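Blocks, Cookies and a Very Patient Robot Arm

I only meant to stay for the coffee, but I ended up spending most of the afternoon at the Prenico open house on Poirier Street, and I'd go again tomorrow! The shop opened its doors at 1 p.m., and the sign-in sheet had 310 names on it by the time I left. Not bad for Bernotlow in March.

The crowd favorite was the robot arm stacking colored blocks on a plain white table. It sounds like a small thing until you're standing there with a bunch of third graders holding their breath -- and then you're holding yours too. Dennis Makori, who runs the training lab, kept up a friendly commentary and took questions from anyone who raised a hand (I asked two, both pretty basic). He told us the arm gets a close-up view from down by its fingers and a wider one of the table, and that the close-up is the one he'd hate to lose.

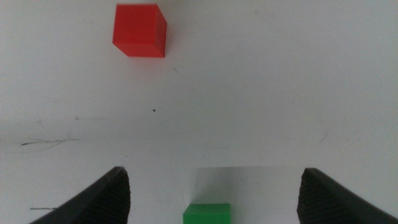
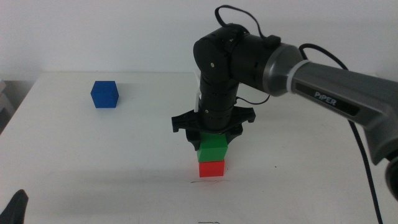
Green on red, with the fingers still on either side of the green block in that second shot. A boy next to me wanted the blue one to go on next and said so, loudly, more than once.

What's next for the lab

Colleen Sawatzky, the shop manager, walked a few of us down the hall afterward to talk about the fall classes. The evening course is called Stistis, it runs five weeks, and you don't need any background in programming. She said the lab logged 1,302 practice runs over the winter, and she'd like people from town to be the ones doing them next time around.

Sign-up sheets are at the front desk. I put my name down -- my husband laughed, but he ate four of their cookies, so he doesn't get a vote. Parking is behind the building, and the side door is the one that's unlocked after 5 p.m.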